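Submitting a Guest List for an Awards Reception

Use these steps when a guild or fan club hosts a reception for an honoree. They assume the Enura guest list form, but any spreadsheet with the same columns will work.

1. Create one row per guest. Enter the name as it should be announced, then the name on the guest's ID.

2. Set the guest type: honoree, family, press, cast or general. A guest with two types gets the higher one. Press always stays press, even if the reporter is a friend of the honoree.

3. For cast, add the production title in full. Do not abbreviate.

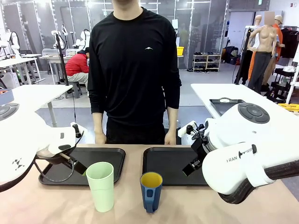 Two trays, a cup and a mug on the table.

4. Add plus-ones as separate rows. Each host may approve 5 without asking the publicist. Anything over that goes to Elspeth MacLeish.

5. Lock the list at 17:00 on the day before the event. Late names go on the door sheet - do not reopen the form.
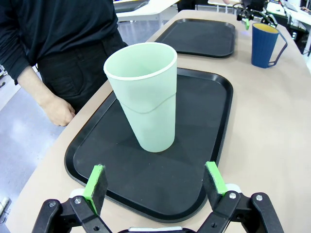

Page last changed: January, by Struan Chisholm

6. Export two copies. The door copy is sorted by last name, the announcer's copy by order of entrance.

7. Check the announcer's copy against the seating plan. If the row totals differ, look first for plus-ones entered in the notes column.

Lists over 50 rows should be split by guest type before printing.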